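Speaker notes — war, social media and the making of a battlefield celebrity
Slot: 45 minutes, including questions. Start at 10.15.

Slide 1. Title
Say good morning. Check the people at the back can hear. Mention that the handout has the reading list, so there is no need to copy down links.

Slides 2 to 4 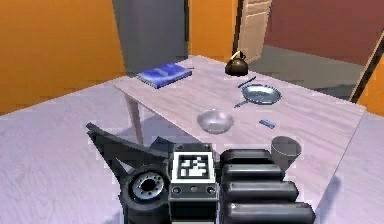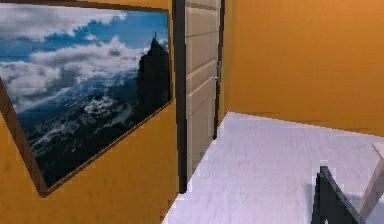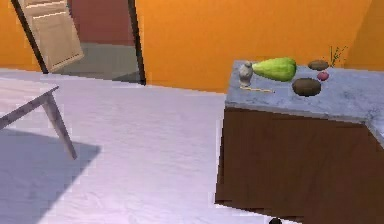
Slide 5. What the talk covers
How armed groups in a long war use short videos and posts. Who watches them, who shares them, and what reporters should do with them. I am not going to play any fighting footage. If anyone asks, it is in the archive and can be seen by appointment.

Slide 6. The Maltar militia page
Began as a notice board for families: bus times to the front, lists of blankets needed. By June it was mostly clips of one man, always the same hat, always talking straight to the phone. Followers went from 300 to more than the local paper had readers. Read out the first post in full, then the last one. Pause between them.

Slide 7. Who was sharing it
We took 100 accounts that passed the clips on. Only 29 were in the region. The rest were abroad, many of them people whose parents had left. Make clear this is a small sample — we picked accounts that were open to the public, so it says nothing about closed groups.

Slide 8. What the clips leave out
The wounded. Prisoners. Towns after the fighters move on. Ronik was on the page 29 times while it was being fought over and never again afterwards. Show the map here, with Flesska to the north so people can place it.

Slide 9. Checking a clip
Look for the earliest copy. Compare the hills and road signs with maps. Listen to the accent. Ask someone who has lived there. The Flesska bridge clip went round as new and was from an earlier war; two newsrooms ran it.

Slide 10. Using a nickname in a headline
Papers like them. Families of the dead on the other side read those papers too. Ask the room how their own desk handles it and take two or three answers, no more.

Slide 11. Questions
Likely one: should the sites take such pages down? Say that the Maltar page was removed twice and came back under a new name each time. The Sekiguchi archive holds copies of all three versions. Leave the contact slide up until the room has cleared.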